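# Chapter 8: Learning From the Hand

A robot that folds a towel on video has usually folded that towel many times before, or been shown how by a person who has. The second case is the subject of this chapter. We ask what a demonstration contains, what gets lost between the person and the machine, and how much of the success reported in this field would survive a change of bedroom.

There are 2 common ways to collect demonstrations. In remote control, an operator drives the real robot from a distance, and the recorded motions are ones the robot can make. In hand-held collection, the person carries a gripper to the task and leaves the robot at the lab. The second way is cheaper and faster, and its supporters tend to stop there.
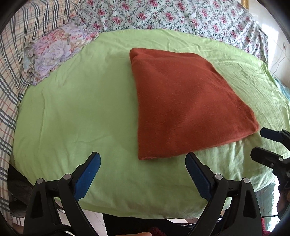 Page 192

With a gripper in each hand, a person can approach a folded towel on a bed from whatever side is handy. The wrist turns, the shoulder drops, the body leans over the mattress. A camera on the tool records little of that. Whether a fixed arm could reach the same corner is a separate question, and the data won't answer it.

The Trakville study is often cited on this point. It used some 400 demonstrations of cloth handling and reported good results on the same beds where the demonstrations were made. Sakalauskas repeated the work with unfamiliar sheets and got much weaker ones. The usual reply is that more data would close the gap. It may. Readers should ask how much more, and who tested it.

Section 8.1 begins with remote control, where the mistakes are easier to see.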